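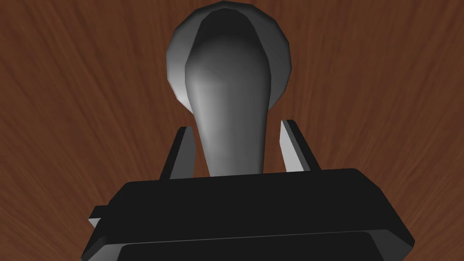

AROUND THE TRAPS

The year we let the silverbeet win

Hello again from the bottom of the hill, where the rain gauge has been overflowing and my gumboots have been living on the verandah since the start of spring. I promised last issue that I'd write up the winter season at the Pludthorpe gardens and then I didn't, because October happened, and anyone who grows tomatoes knows what October is like. So you're getting winter and half of spring in one go. Put the kettle on.

First, the silverbeet. Those of you with plots along the creek side will remember the argument over whether to pull the old rows out in autumn. I was firmly on the pull-it-out side. I said it would bolt, I said it would be full of leaf miner, and I said (loudly, over a sausage) that there was a limit to how much silverbeet a person can eat. Melur Hutapea said leave it. We left it. It has fed half the street since June and I have eaten it in pies, in dhal, under eggs, and one desperate evening on toast with nothing but lemon and too much pepper. That last one was pretty good! Melur hasn't said a word about being right, but she does leave a bunch on my step every so often, with a rubber band around it.

If you want to have a go at her way of doing it, she never cuts the plant back. She takes the outside leaves with a twist and a tug, down low, and leaves the middle five or so alone to get on with things. A watering can of seaweed brew once a month, and a bit of old sheep manure around the feet, kept off the stems. She stopped picking altogether for a couple of weeks in the coldest patch, which I would never have had the patience for.

The garlic is another story. I put in 191 cloves this year, which I know because I wrote it on the back of the seed packet in a fit of organisation, and I was so pleased with myself that I told everybody. Then came the wet, and then came the rust. If you haven't met garlic rust it looks like somebody has flicked orange paint at your leaves, and it comes off on your trousers. I've been asked by three different people whether you can still eat the bulbs and yes, you can, they're just likely to be smaller and they won't keep as well. Don't put the leaves in your compost unless it gets properly hot. Mine doesn't. Mine is a cool, slow heap with a blue-tongue living under it, and I'm not about to disturb her.

What I should have done is space them wider. I had them in at a hand's width with the rows jammed up together, so the air couldn't get through. Herman Setiawan over on the top terrace planted the same variety a week after me with twice the gap and his were almost clean. He also waters at the base in the morning where I tend to wander out after tea with the hose and wave it over everything. I'm trying to reform.

Now, broad beans. I have come around on broad beans. I grew up with the grey kind, boiled within an inch of their lives and served with their jackets on, and it has taken me until this stage of my life to find out what they're like if you pick them young and double-peel them. Arsalan Sethi brought a big bowl to the September lunch, mashed up with mint, garlic and a frightening amount of olive oil, and I stood next to it for the whole afternoon. He's letting me print how he does it, so:

Pod as many broad beans as you can face. Drop them in boiling water for a minute or two, then into cold, and slip the skins off with your thumbnail (give this job to children or anyone who wants to tell you about their holiday). Pound them with a small clove of garlic, a handful of mint and some salt. Add oil until it goes loose and glossy, then squeeze in lemon until it tastes awake. He puts a crumble of feta on top. Eat it with any sort of bread, warm if you've got it.

The plants themselves want holding up, and I never do it early enough. By the time I'd got my stakes in this year the wind had already laid one whole side over the path and I had to tie them up like a drunk uncle. Two rows of stakes with string around the outside, put in when they're knee high. I'm writing it down here so that I'll read it next year. If you've got black aphids clustering at the tips, pinch the tips out and wilt them in a pan with butter (the tips, washed, aphids off!). You'll get a better set of pods lower down as well.

A bit of news from the water tanks. The big tank behind the shed has its new tap, so you can now fill a can without crouching in the nettles. Thank you to Wahyudi Ngui, who spent most of a Saturday's worth of daylight on it in two separate goes, and who discovered that the old fitting was an odd size no shop had sold for years. The adaptor came from a farm supplier out on the highway and cost us $22, which I think is a bargain for dry socks. Please turn it off gently. It's a quarter-turn lever and it doesn't need to be leaned on.

The small tank is still leaking at the seam and we've been told it will either need a liner or need to go. A liner for that size is $900 fitted, and we haven't got that in the tin at the moment. I have thoughts about a plant sale. If you have spare seedlings coming on, particularly capsicums, eggplants and basil, could you pot up a few extra and label them? With the variety, please. Last time we had a whole tray marked "the good one".

Which leads me to tomatoes, as everything does at this time of year. Mine are in. I know, I know, the old rule around here is to wait until the Cup, and there's a decent argument for it when the nights are still getting down as low as they have been. But they'd outgrown their pots and were giving me looks from the windowsill. I've planted them deep, up to the first proper leaves, with the bottom ones stripped off, and they've got old milk containers with the bottoms cut out sitting over them at night. I take the lids off in the morning or they stew.

Varieties, for those who keep lists: I've gone back to Zorano for sauce. It was a free packet from the seed swap two summers ago, fat and a bit ugly, with not much juice and hardly any seeds, and it kept cropping right through to Easter. I've saved my own since then. There's also a row of little yellow cherries, two Black Krims that will almost certainly split, and a mystery plant that came up in the potato bed and which I haven't the heart to shift.

Herman Hutapea asked me to say something about tomatoes in the same ground year after year, as he's had wilt through his plot and has lost plants right when they started to colour. Move them if you can. If your plot is too small to move them anywhere, try big pots with fresh mix for a season or two, and put beans or corn in the old spot. Clean your secateurs between plants, too. A rag and a bit of metho does it.

I had a letter (an actual letter, with a stamp) from a reader who moved away to Cáceres a couple of years ago and still gets this newsletter by email. She's growing peppers on a balcony there and wants it known that her summer is much worse than ours and her basil much better. She's drying the peppers on strings over the kitchen door and says the whole flat smells of them. I'm terribly jealous. She also asked after the lemon tree by the gate, so for her benefit: it's covered in flowers and bees, it had a good feed in August, and the gall wasp lumps were cut out and binned before the wasps could hatch. It does look a bit lopsided from the haircut. It'll fill in.

On gall wasp, if you've got a lemon or lime at home, go and have a look at the young branches. You're after swellings, like a knuckle in the twig. If there are tiny holes in them already the wasps have gone and there's not much point fretting about it now. If there are no holes, cut them off or shave one side of the lump with a peeler so it dries out. Go easy on the nitrogen in winter as well. The soft growth it pushes out is exactly what they like to lay in.

A few odds and ends before I go and rescue the washing.

The plot roster has moved over to Clerkero, the online booking thing, and I have been assured that I'll get used to it. If you can't get in, there's still a paper copy on the inside of the shed door and a pencil on a string. Pencil only. Last year's biro ran in the damp and we lost most of July.

Straw bales are stacked under the lean-to and they're for everyone, so take what you need for mulching but please finish an open one before cutting the twine on the next. Water well before you put it down. Dry straw over dry soil is just a very nice roof.

The wheelbarrow with the green handles has a slow puncture. The pump is hanging next to it.

And snails. They're shocking this year. I've been going out at nine at night with a torch and an ice cream tub, and the neighbour's ducks now meet me at the fence in the morning. If you put out beer, use a deep dish with a lip standing proud of the soil so the beetles don't tumble in as well. If you use pellets, get the iron ones and scatter them thinly, well away from where the dogs go.

Next issue I'll do zucchini, and what to do with a zucchini you didn't see until it was the length of your arm. Send me your recipes, especially if there's chocolate in them. Seedlings for the sale can go on the bench under the shadecloth, left-hand end.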